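The tile works at Brarnlow opens its doors once a year, in December, when the heating is on for the kilns and the public can be counted as a bonus. I took the early bus from Mandton with 23 other people and a thermos I was later asked to leave in a locker.

Visitors are sorted by colored sticker. I was green, which put me in the group that sees the clay last and the gift shop first. The shop sells seconds at 25 cents a piece, and I bought six before learning I would be carrying them for the next three hours.

Our guide walked fast and backward. She told us the kiln gets to 1,749 degrees, didn't say in which system, and moved on to glazes. Gray is the big seller and has been for years. They make a red as well, for restaurants.

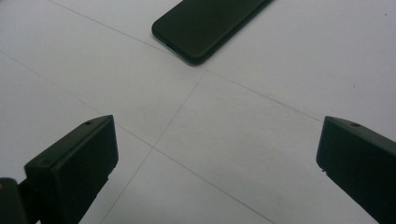 Sorcha Ó Conaill wondered aloud whether anyone ever asks for a pattern anymore, and said her grandmother's kitchen in Buckley had blue birds on every fourth tile and that she could still draw you the one with the chipped beak. The guide said patterns were a special order, minimum 200 square feet. That is a lot of birds.

The pressing hall was the best part. Powdered clay goes in one end and a damp biscuit comes out the other with a thump you feel in your fillings. A man in ear protection waved at us between thumps. I waved back every time, and after a while it got to be a commitment.

Lunch was soup, served in the old drying shed. There was a choice of rolls until the yellow stickers arrived. 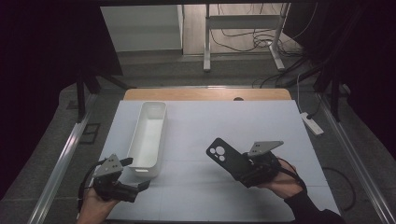
After the soup came a talk on grout, billed at twenty minutes and delivered in fifty. I went in with no opinion on grout and now have several. Wide joints forgive a crooked wall. White grout is for people who own a toothbrush they don't like. The speaker had driven over from Raltmont and clearly meant to get his gas money's worth. 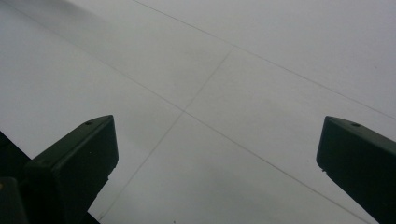 Narrow seams, pale gray.

The bus back left at four. One of my six tiles had cracked in the bag, so I have five, and a bathroom that needs a good many more.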